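Give the forecast in hours

The forecast for Drernton last March said rain, 40 percent. I looked at it at breakfast, left my coat on the hook and was soaked by ten. My neighbor read the same forecast, carried an umbrella all day and told me at supper that it had been wrong, as it had only rained in the morning. We were both reading it badly, and I think the way it was written deserves most of the blame.

A single percentage for a whole day tells you very little that you can use. A 40 percent chance might mean a band of showers that could slide north and miss the town. It might also mean a front that is nearly certain to arrive but may hold off until after midnight. Those are two different days. In the first case I would hang out the laundry and keep an eye on the sky. In the second I would get the outdoor work done by dark and stop worrying.

The forecasters know which of the two it is. They have hourly model runs and radar, and when you listen to one of them talk for five minutes you hear all of it: the timing, the doubt about the timing, what would have to happen for the rain to miss us. Then it gets squeezed into one small cloud with a number under it, and the useful part is gone.

I would like local stations and weather apps to lead with time. Say when the rain is most likely to start and when it should be over. If the start could be off by 4 hours, say that too. People handle this kind of doubt every day with buses and plumbers – we plan for the early end and hope for the late one.

Wind forecasts have the same trouble. A daily high gust of 40 miles an hour sounds like a reason to cancel everything, but if it comes in one squall at 5 in the morning, most of us will sleep through it. Roofers and people with boats would still want the number. They would want the hour even more.
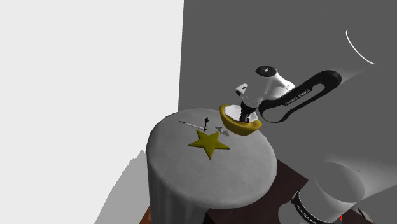

Iona Baird read a draft of this and disagrees with a good part of it. Her view is that an hourly forecast looks more certain than it is, and that people who are told "rain at two" will feel cheated when it comes at three. She would keep the daily percentage and add one plain sentence under it, written by a person. She also pointed out that past the second day the hours mean almost nothing.

She is right about the second day, and I would drop the hourly figures after that point. I am less sure about the rest. Being an hour off is a mistake readers can see and judge for themselves. With a daily 40 percent there is no way to tell a good forecast from a bad one unless you keep records for a year, and hardly anyone in Drernton is going to do that.

The plain sentence I would take tomorrow. "Showers before noon, then dry, but the front is moving slowly" would have sent me back for my coat.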